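Gripper trouble at Zusesau, and what to do till it's fixed

Fri 29 November

Quick one before the weekend. The hand-held gripper on the Gondis bench has been sticking. You squeeze, let go, and the fingers hang for a second or two before they open. Twice this week they didn't open at all and Ognjen Begović had to back the screw off by hand. He got a pinched thumb out of it, nothing worse, but it's gone in the accident book and that's why you're reading this.

Cause, as far as we know: the return spring. Same part as went in May. Karras sent us 30 of them back then and we've now had 4 go soft, which is too many. The rest are in a bag marked DO NOT FIT, so please dont fit them.

Compartment box work, Gondis bench:
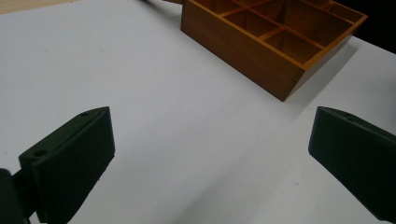
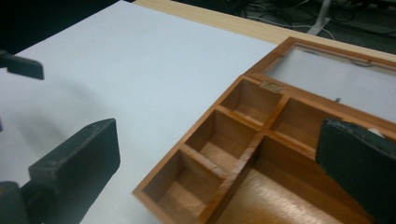

Until the new springs come, no closing on anything with a glass lid. No fingers (yours) between the fingers. If it sticks, put it down and unplug it first, then the screw. Ognjen has the small hex key, ask him, don't use the one from the Rideo kit as it rounds the heads off.

Also the grip force was set to 80 per cent when it jammed, no idea who changed it. Leave it at the low setting please, and write it on the sheet if you alter it.

New springs promised for teh middle of next week from a different supplier. Will post again when they're in. Any more sticking, even a small one, tell me or Ognjen the same day.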